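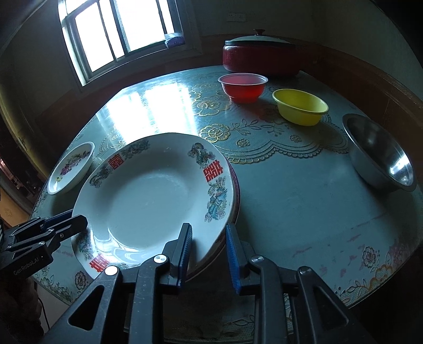 Chiang Rai, 5/24/23

Kanokwan Chaiyaporn and I rewrote our rules for two-gripper dish work last week. The old sheet had grown to 59 lines and people had stopped reading it. The new one fits on a card.

Most of it is about plates. Both grippers go to the rim, one on each side, before anything closes. Blue pads touch the dish and bare metal never does. If there is another dish underneath, the top one goes straight up before it goes sideways – dragging is how glaze gets scratched. Small dishes near the table edge get moved first or left well alone.

Glare gets its own line. A window behind the table puts bright patches on cloth and glaze, and we used to throw those recordings out. Now we keep them and add a note. Kitchens have windows.

Theerawat Rattanakul wanted a rule against patterned tablecloths. We talked it over and left it out. He still wants a limit on session length, and I think he's right, so that goes in the July version. We have 106 sessions to check against the new card before then.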